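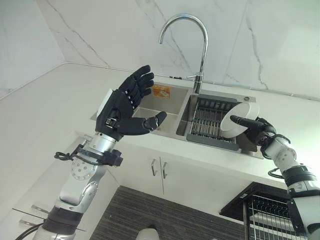
The sink end of the kitchen at Jedier.

We left the coach at the lower gate and walked up to the Jedier candle works in Urnel, which opens its doors to visitors twice a year. I went with 28 others on the December 2020 visit, split into two groups, and mine started in the wax store.

Jedier pours soy and a soy and coconut blend. The wax arrives as flakes in sacks and goes into heated tanks along the back wall. Our guide said the blend goes into the wide jars because it gave them fewer wet spots on the glass. The plain soy goes into tins and wax melts. A tank has to be emptied and wiped out before a new scent goes in, and the strong ones, clove and patchouli mostly, are left to the end of the day.

The pouring line was running a fig and black tea scent. It fills 180 jars to a batch, and the board by the door gave the morning's total as 858. Wicks are glued in by hand with a metal jig that holds them straight. Jars sit on warm racks before the pour, then go to a cooling room with the fans off. We could only look into that one through a window. 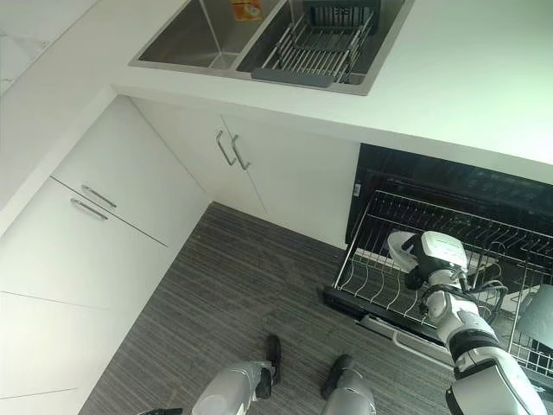

Can visitors buy seconds at the works?
Jars with small surface flaws are sold at the shop by the gate, at a lower price, for as long as the day's stock lasts.

The scent room was the part I had come for. The oils come from a supplier called Govent, and the shelves hold 1,703 bottles, counting old samples. We smelled six on paper strips and then the same six in cold wax. The bergamot was sharp on paper and almost gone in the wax. A cedar one went the other way. I liked a rhubarb and ginger that has no release date yet.

After that came the burn test area. Each new candle is burned four hours at a time, and someone writes down the width of the melt pool and the height of the flame. Several of the test jars had tunneled badly and were marked for a larger wick.
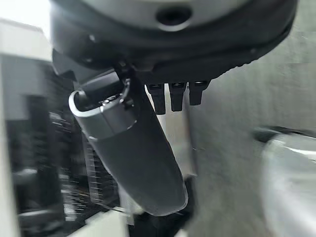

Rainer Home Fragrance Club – Visits and Outings

Tea was served at three, and the shop closed at four. I bought two fig tins and a plain beeswax pillar. The next outing is in January, to a soap maker, and the sign-up sheet will be at the club table. Bring flat shoes, as the floors at these places can be slick.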